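**Nevico library reopens its reading room**

June 2025

The reading room at the Nevico public library is open again after 11 weeks of work on the roof and windows. Plarkix, the contractor, replaced 162 panes and two skylights.

The local history shelves are back in their old place by the Marinescu Street door. The 567 books kept in storage at Pekisura can be borrowed again, and no late fees will be charged for the weeks the room was closed.

Evening hours start next month.
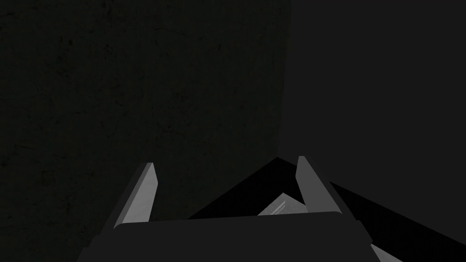
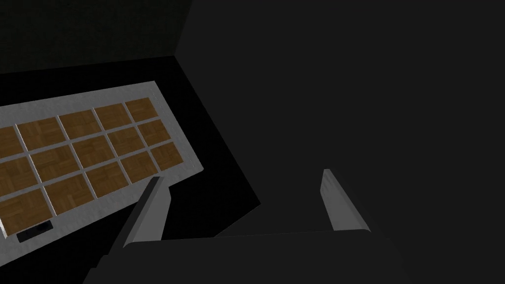
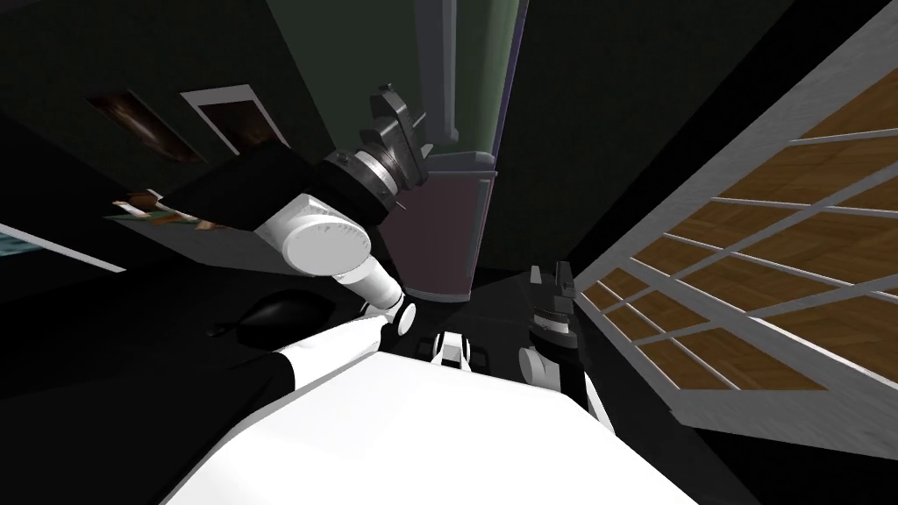 *Reading time: 1 min*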